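Textiles in Use, Term Project: The Dishcloth Report
Misthorpe College, submitted 12th December

Our group was asked to pick a household textile and take it seriously for a term. Other groups chose quilts. We chose a white dishcloth with an orange grid, bought from Dornard in a pack of 2, and have paid for it socially ever since. 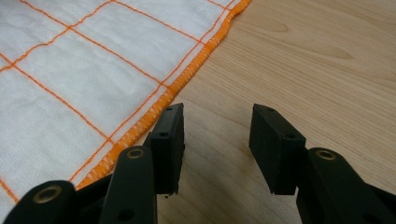

Fig. 1. Cloth laid flat on the table, orange edging at right.

The first task was to get it to lie flat, which took up more of May than we had planned. Ironing helped the middle and did nothing for the border. The edge thread is much denser than the grid lines, and we think it pulls the fabric in as it goes — hence the waviness. 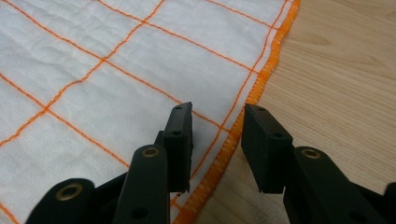 We then washed the second cloth 14 times at the Pivness Street laundromat and compared it with the first. The washed one came out shorter along one side. We had not written down which side was which beforehand, so this finding is offered with some humility.
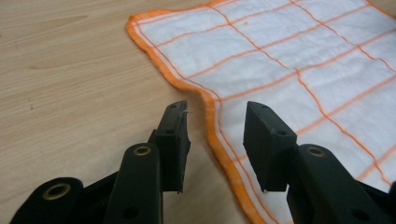

Word count: 1734 (full report, without appendices)

Folding trials came next. Folding along the grid lines looked neat until the third fold, when the small errors added up and the corners stopped meeting. Next time we would mark the sides before washing and buy a bigger pack.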